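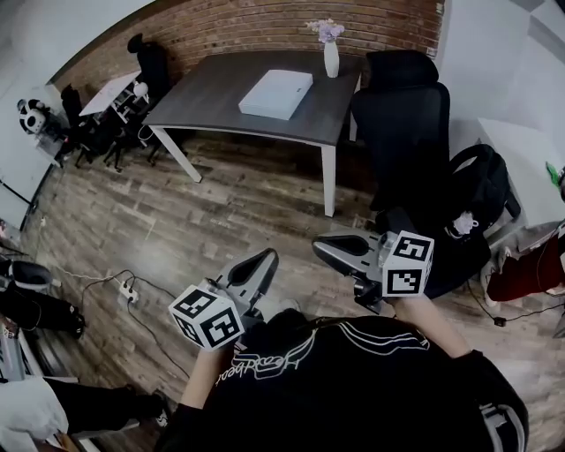
Handheld grippers with marker cubes, held above the floor ahead of a desk.

Altent Opens Orders for Kamport Handheld Gripper Kit

POKVILLE, October 11, 2024 – Altent today opened orders for Kamport, a kit of handheld grippers and software used to record manipulation tasks for robot training. The kit is sold as a matched pair with markers, calibration files and a recording license. First shipments are scheduled for November.

Kamport is intended for teams that need two-handed demonstrations but do not want to tie up a robot arm to get them. An operator takes one gripper in each hand and carries out the task directly. The finger opening and the position of each tool are logged against a common clock, and the resulting file can be replayed, trimmed and exported for policy training.

"Most of our early users had a working arm and a shortage of usable demonstrations," said Mirko Bortolotti, product lead for Kamport. "Teleoperation gave them a few good runs an hour. We wanted a tool that a new operator could pick up after a short briefing and use for a full shift."

Tracking

Each gripper carries a printed marker cube at its base. The faces bear different square patterns, so the tracking software can recover position and orientation from any view in which at least one face is readable. When two or more faces are visible, the solver uses all of them and reports a lower error estimate. Frames in which no face can be read are flagged in the log and filled from the onboard motion sensor for up to 12 frames. Longer gaps are left open and marked for review.

Kamport does not require a dedicated capture room. Recording can be done in an ordinary office or workshop, provided the lighting is even and the markers are kept clean. Altent recommends a matte work surface where one is available.
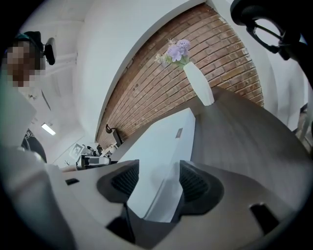
Fingers and Housing

The fingers are sold as a wear part and can be changed without opening the housing. Two surface patterns are available at launch. Both fit the same mount and share a calibration profile, so a worn set can be replaced in the middle of a project without recalibrating the tool. The finger travel is logged as a continuous value and not as an open/closed state.

A wide-angle camera on the tool records the fingers and the area beyond them. The lens covers enough of the surroundings that the fingers, the work surface and much of the room stay in view together. Distortion is strong toward the rim. Raw video is stored without correction, and the lens model is written to the header of every file so that users can apply their own.

The housing was developed with Farina, a family-owned molding firm that also makes the finger mounts. "The first shells were too heavy at the front, and operators' wrists were tired by noon," said Gianni Farina. "We moved the mass back toward the hand and thinned the walls where the load allowed it." Remo Farina, who runs tooling at the firm, supervised the change from printed parts to molded ones earlier this year.

Pilot Program

Before launch, Kamport was used in a pilot program that produced 3171 recorded demonstrations. Tasks included box packing, folding, cable routing and tabletop sorting. Of these recordings, 998 were two-handed tasks in which both grippers were in contact with the same object at some point. Altent used that subset to tune the time alignment between the left and right tools.

"The two-handed data is where small timing errors show up," said Marisa Donati, who heads data quality at Altent. "If one side is late, the policy learns to pull before the other hand has closed. We rebuilt the sync routine twice during the pilot."

Changes made as a result of the pilot include a firmer start/stop control, a louder end-of-recording tone and a revised strap. The software now also checks marker visibility before a session begins and gives a warning if coverage is poor. Recordings from pilot units can be opened in the release version after a one-time conversion.

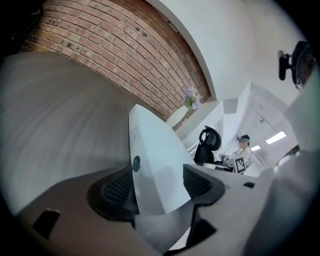
View past the gripper fingers toward a seated person holding a handheld device.

Software and Export

The Kamport recorder runs on a standard workstation. Sessions are saved locally by default, and no network connection is needed during capture. Export covers joint video and pose files, per-hand trajectories and finger opening. A command-line tool is included for batch work.

"We kept the file layout plain," said Osvaldo Melis, software engineer. "A user should be able to read it with a short script and no help from us."

Availability

Kamport can be ordered from Altent starting today. The first production run is limited to 700 kits, and orders will be filled in the order received. Replacement fingers, marker cubes and straps are sold separately. Customers with pilot units may exchange them for production units until the end of November.

About Altent

Altent designs tools for recording and managing robot training data. The company is based in Pokville and sells to research groups, integrators and manufacturers.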